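Ticket 170: wrist stream drops frames after 76 seconds, recordings rejected on import
Project: Gimcombe student robotics, pick-and-place project
Opened: 2024-08-16
Reporter: Tharindu Pathirana
Assignee: Ruwan Ekanayake
Component: capture / hand-held gripper
Priority: high
Status: resolved, one follow-up open

Summary

Recordings made with the hand-held gripper stop importing into Numik when they run longer than 76 seconds. Shorter takes import normally. The import log reports a gap between the image stream and the jaw width stream, then discards the whole take.

Steps to reproduce

1. Start the recorder on the laptop with the default profile.
2. Wait for both streams to show as active.
3. Record any task for two minutes. The motion does not matter; the gripper can sit still on the desk.
4. Stop, then run the Numik import on the resulting folder.

Expected: one episode with matched image and width samples.
Actual: import aborts with "width stream gap exceeds limit" and the episode is marked invalid.

Environment

Recorder: Voicu, team branch, no local changes
Import: Numik, default settings
Width sensor board: Sullix, powered from the laptop
Storage: internal drive, plenty of free space

Log excerpt

[import] image stream: ok
[import] width stream: ok
[align] start offset within limit
[align] width stream gap exceeds limit at t=76
[align] gap length 2000 ms, limit 1000 ms
[import] episode rejected

Comment 1, Tharindu Pathirana

Reproduced on both team laptops. Same message, same time mark. I first assumed the USB cable, since we have had bad ones before, but swapping it changed nothing. The image stream plays back fine over the whole length of the take. I can scrub through it and there is no visible jump.

The title of this ticket is wrong, then. Images are not being dropped. The width samples are. I am leaving the title so that the links in the team notebook keep working.

Comment 2, Ruwan Ekanayake

Please attach the raw width file for one failed take, before import. The import step resamples the values, so the processed file is no use for this.

Also check whether the time mark is counted from the start of the take or from when the recorder was launched. If you launch, wait a minute, and then record, does the gap move?

Comment 3, Tharindu Pathirana

Raw file attached. I ran the test you asked for.

Launch and record immediately: gap at 76 seconds into the take.
Launch, wait 30 seconds, record: gap at 46 seconds into the take.
Launch, wait two minutes, record for two minutes: no gap, import passes.

So it counts from launch. It happens once and does not repeat. I left one session running for half an hour after the gap and the width stream stayed continuous.

Comment 4, Ruwan Ekanayake

The raw file has no samples for two seconds, then resumes with correct timestamps. The board keeps its own clock and that clock does not jump, so the board did not restart. Either the samples were never sent or the recorder did not read them in time.

Next test: run the width reader alone, with image capture disabled. Five sessions, all started cold. If the gap is still there, it is the board or the serial reader. If it goes away, the two threads are competing for something.

Comment 5, Tharindu Pathirana

Width reader alone: five sessions, no gap.
Both streams enabled: five sessions, gap in all five.
Both streams enabled, preview window closed: five sessions, gap in all five. I added this one because the preview looked like the obvious suspect. It has no effect.

Processor load is low during the gap. Disk writes are not. There is a spike in write activity at the same moment, lasting as long as the gap does.

Comment 6, Ruwan Ekanayake

That narrows it. Voicu holds early images in a memory buffer and writes them out in one block when the buffer fills. After the first flush it switches to continuous writing, which explains why we only see it once per launch. The flush takes a lock that the serial reader also needs, so the reader sits idle for two seconds and the operating system buffer for the serial port overflows.

Two possible fixes:

a. Set the initial image buffer to zero in the profile. Continuous writing from the start. No code change.
b. Give the serial reader its own lock. Correct fix, but it touches the recorder core and needs review.

Do (a) now so the team can keep recording. I will open a separate ticket for (b).

Comment 7, Tharindu Pathirana

Profile changed on both laptops. Results with the buffer at zero:

Gripper at rest, two-minute takes: all imported.
Gripper in hand, opening and closing the whole time: all imported.
One ten-minute take: imported, no gap found.

While testing I ran into something unrelated to the gap. The width reading does not return to the same value when the jaws are fully closed. It drifts upward over a session and goes back after a recalibration.
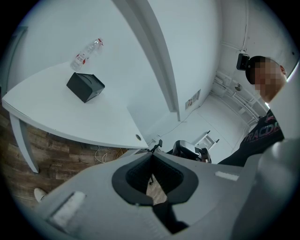 The drift is small enough that Numik accepts it, but the policy we trained last term treats a closed gripper as slightly open and lets go early on thin objects. I would like to know if this is mechanical or a sensor problem before we record the full set.

Comment 8, Ruwan Ekanayake

Separate ticket for the drift, please. Quick checks before you file it:

- Close the jaws by hand and hold. Log the width for one minute.
- Repeat without holding, jaws resting closed.
- Recalibrate, then run both again.

If the held value is stable and the resting value is not, the jaws are relaxing and the reading is correct. If both move, look at the sensor mounting first. The screws there have worked loose on us before — check them with a driver, finger tight is not enough.

Do not correct for drift in the import step. Anything recorded that way would have to be redone once the cause is known.

Comment 9, Tharindu Pathirana

Held value is stable. Resting value moves. Screws were tight. Filed as a follow-up with the three logs attached.

For this ticket: the updated profile is in the shared folder. Anyone on the team who copied the old profile to a personal laptop needs to replace it, or their takes will still be rejected. Old takes with the gap cannot be repaired. I looked at interpolating over it, but if the jaws moved during the two seconds, the values would be made up. Failed takes have been moved to the rejected folder and taken off the episode list.

Comment 10, Ruwan Ekanayake

Agreed on not interpolating. Takes that ended before the flush are unaffected and can stay in the set.

Closing this one. The recorder lock change is planned for December, after the competition build is frozen. Until then, leave the buffer at zero and do not update Voicu on the recording laptops.

Resolution: workaround applied, initial image buffer set to zero
Linked: serial reader lock (open), resting jaw width drift (open)
Status changed: in progress to resolved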